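Hosting a World Affairs Evening at Home: Kitchen and Household Tips

By Devendra Sisodia
Updated 18 November 2019

Our discussion group meets in people's homes to talk over a treaty, a summit or a foreign election, usually after everyone has read the same packet. When we moved out of the library in Rangate, the hosting got harder than the reading. These are the tips I hand to new hosts, with additions from Benedikt Lehner, who hosted for most of last season.

The reading packet

Print it single-sided. People write on the back, and they flip fewer pages while someone else is talking. Our packet on the fishing rights talks ran to 28 pages, and a staple won't hold that well. Use a binder clip on the left edge.

If a communiqué or joint statement is part of the reading, print the full text and put it last. News summaries go first. Readers who run out of time will at least know what was announced, and those who want to argue over the wording can find it at the back without hunting.

Number the pages by hand if your printer doesn't do it. "Third paragraph on page 18" gets everyone to the same place quickly.

To flatten packets that have curled in the mail, stack them under a cutting board overnight. Don't iron them. Laser toner softens with heat and will come off on the iron or the cloth.

Keeping newspaper clippings

Newsprint yellows fastest in sunlight and in damp air, so the kitchen windowsill is the worst place for it and the basement is the next worst. A closet shelf on an inside wall works well.

Take out paper clips and rubber bands before you store anything. Clips rust and leave a brown mark, and bands go sticky. Tape is also bad. If you want clippings on a page, use photo corners and acid-free paper.

Write the date and the name of the paper in pencil in the margin as soon as you cut the piece out. I have a folder of very good articles about a border agreement that I can't use for anything because I don't know when they ran. File by country first and then by date. Filing by topic sounds better, but a visit by a foreign minister can be about trade, defense and fish all at once, and you will never remember which folder you chose.

Maps on the wall

A large wall map is worth having out for the evening. Hang it from a pants hanger with clips and you won't need to put holes in anything. If you use removable putty, press it on in small balls at the corners and roll it off with your thumb afterward. Putty left up for a whole season can leave an oily spot on flat paint. Cornstarch pressed on and brushed off after an hour will lift some of it.

Fold lines in an old map can be eased out by laying it face down between clean towels with books on top for a few days. Tears should be mended from behind, with Japanese paper and wheat paste if you care about the map and with document tape if you don't.

Cleaning and storing flags

Some hosts like to set out small desk flags of the countries under discussion. Nylon ones can be washed by hand in cool water with a little mild detergent. Test a corner of anything red first. Rinse, roll in a towel, and dry flat. Cotton flags wrinkle badly and can be pressed on the back with a warm iron.

Store them rolled around a cardboard tube with tissue in between. Check which way up each one goes before people arrive. Several flags look correct upside down until a guest from that country sits down in front of one.

Food that works during a discussion

Quiet food is best. Chips and raw carrots make it hard to hear, and anything that needs a knife keeps people from turning pages. Good choices are soft rolls with filling, dumplings, small squares of omelet, cheese cut ahead of time, and grapes taken off the stem.

It is pleasant to cook something from a country in the reading, but pick one dish and make it the day before. Benedikt made five for the evening on the Priren accord and spent the first hour in the kitchen. A bean stew or a lentil soup can sit on low for the whole meeting. Serve it in mugs.

Label what is in each dish, including nuts, pork and alcohol used in cooking. A folded index card does the job.

Keep sauces and red wine on a side table, away from the papers. If wine does get on a packet, blot it and don't rub. Then interleave the pages with paper towels and stand the packet on its end to dry.

Coffee and tea

Brew the coffee before the first speaker begins – a grinder in the middle of somebody's remarks on sanctions is not appreciated. A vacuum flask keeps it hot enough to the end, if you fill the flask with boiling water for a few minutes first and then empty it.

Have decaf out from the start. Our evenings finish late, more so after an election.

Seating and the room

Everyone needs to see everyone else. A sofa in a corner turns into a back row, and whoever sits there will say very little. Push it out of the way and use kitchen chairs, with a folded towel on the hard ones.

Turn the heat down a couple of degrees before people come. A full room warms up by itself.

Stick felt pads on chair legs if you have a wood or tile floor. Clean the ends of the legs with rubbing alcohol first or the pads will slide off within a week.

Watching a press conference live

Now and then the group wants to watch leaders speak as it happens, as we did in October for the Sikberg talks. Start the stream early and leave it muted. These events nearly always begin late, so hold the hot food back until somebody is at the podium.

Turn on captions even if the speech is in English. If there is an interpreter, sit the people with weaker hearing nearest the speaker – the interpreter's voice is often laid over the original and both come out muddy.

Run the power cord along the wall and tape it down with painter's tape, which comes up clean. Plug in before you start, whatever the battery says.

What it costs

The Nijs Street members put 2 dollars each in a jar every time they meet. Last season that brought in 161 dollars, and it covered the paper, the toner and the coffee. Food was left to the host. If you are asked to host and the food is a strain, say so when the dates are set and someone will bring a pot of something.

Afterward

Collect the spare packets before you clear the plates. Wipe the table with a barely damp cloth, then a dry one. Ballpoint on a sealed wood table usually comes off with a little rubbing alcohol on a cotton swab, but try it underneath first, as some finishes will cloud.

Send the map and the flags home with the next host the same night, along with the jar.
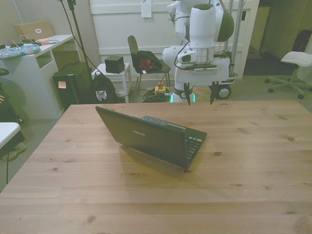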